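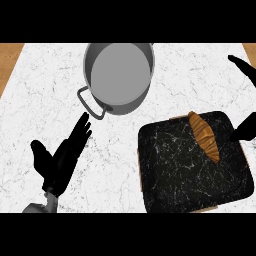
Carolina Aguiar wrote to me after the last time I gave this talk and told me I'd been far too kind to recipe cards, that her grandmother's box had 507 of them and maybe 100 would get you a dinner. Fair! So that's where I want to start this time (wait for people to sit down, the doors at this place are slow).

Slide one. Ask for hands: who has a card in the house with no oven temperature on it? Let them laugh at each other for a bit.

OK, so I grew up on the Falcão side of the family, and on that side a recipe was a list of stuff and the word "bake." My aunt's custard card says "milk, the usual." The usual what? I spent most of one April on that card and went through an embarrassing number of eggs, and I still think hers had lemon peel in it.

Slide two, the Jimomstead church cookbook. Talk slower here, I always rush it. They printed 2,000 copies and I've been hunting down the ones people cooked from, because of the margins! People write in them all the time. "Too sweet." "Half the salt." "Made for Thursday, Ed had thirds." I've copied out 1,106 of these notes so far, and my favorite is still the one next to the fish loaf that just says "no."

(If the room is quiet, read the fish loaf recipe out loud. It has gelatin.)

Slide three is the how-to part. If you're copying a family card, keep the spelling, keep the crossed-out bits, and put your own guesses in a different color so your kids can tell who said what. Scan the back too. I missed a whole pie crust once on the back of a Drellanetti card, and it was the good crust.

Then call whoever's still around and ask them to cook it while you write. Don't ask them how much flour, they'll say "enough." Put a bowl on a scale and let them pour.

Last slide, leave it up for questions. Somebody will ask about copyright, send them to the handout. Water!!

Contact: Vekus Talks | All rights reserved | Back to top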